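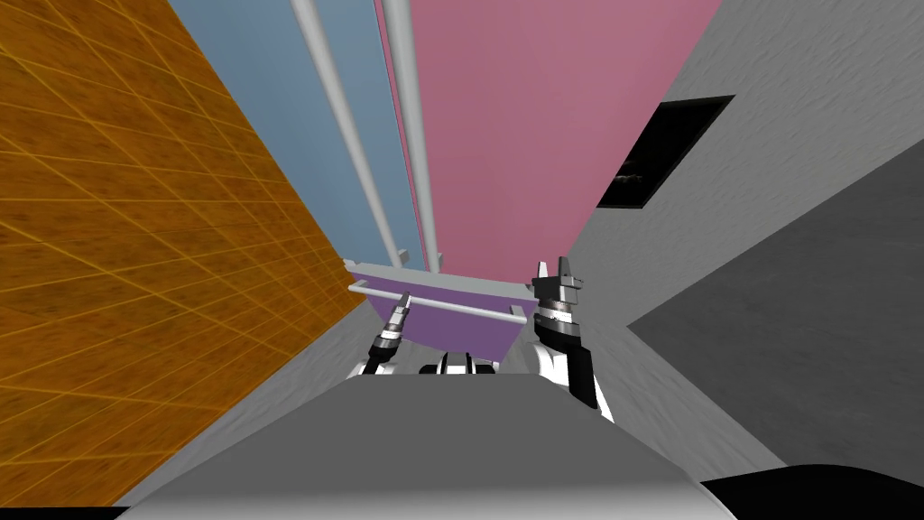

8/5/21

Dye kitchen, madder again. Second bath off the roots Innes Moffat brought down in July, which he swore were three years in the ground and which look to me like they were three years in a shed. Chopped, soaked overnight, poured off the first yellow water and kept it in a bucket, because I can't throw anything away.

Yarn is the Dredine two-ply, 24 skeins, scoured on the same day and mordanted in alum in two lots. I labeled the lots with string. One knot for lot one, two knots for lot two. At some point overnight lot two acquired a few third knots, so let's say the labeling was a qualified success. Next time, the plastic tags, ugly as they are.

Held the bath under 160 F for the first hour and then Kane phoned about the invoice. When I came back it read 197. Madder goes brown if you cook it hard, as I tell every beginner who comes through the door, usually with a finger raised. Pulled the pot off and stood there with the lid in my hand like a waiter.
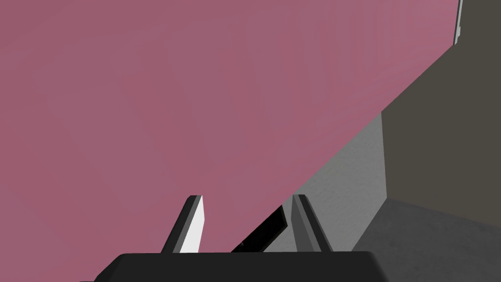
So is a batch that went over temperature worth finishing?

It depends on what you were after. The brick and rust shades will still take well enough, but the clear reds are probably gone, and no amount of chalk is going to talk them back.

I added the chalk anyway. A teaspoon, stirred in water first. The bath went a shade pinker at the edge of the spoon and then thought better of it. Left the skeins in until the pot was cool enough for a bare hand, then out on the rack, no rinse until tomorrow.

Results so far, wet, so discount accordingly:

Lot one: rust, fairly even. Two skeins have a pale band where the ties were too tight. My ties.
Lot two: browner, streaky on the side that sat against the pot.
Mystery three-knot skeins: the best color of the day. Naturally I can't say what was done to them.

Aslak's view is that the well water is doing more than the alum is, and he wants a pot run on rainwater to compare. He has wanted this since before I had a well. Fine, I'll do it, small pot, the last of the Ornow sample yarn, and if he turns out to be right I'll write it here in very small letters.

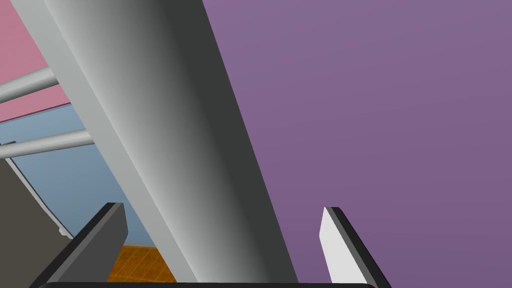
The rainwater also has to be strained, given what lives in the barrel. Effie has the good muslin. Effie has had the good muslin for a year, and each time I ask for it she gives me jam.

Invoice business, while I remember: the alum came to 2,000 grams on the packing slip and rather less on my scale. Kane is taking it up with them. I've put the scale's weight in the stock book.

To do
Rinse both lots, separate buckets
Dry a snippet from each and staple it in here before judging anything
Ask Innes how old the roots are, and watch his face
Buy a thermometer with an alarm
Yellow water: use it or tip it out by the weekend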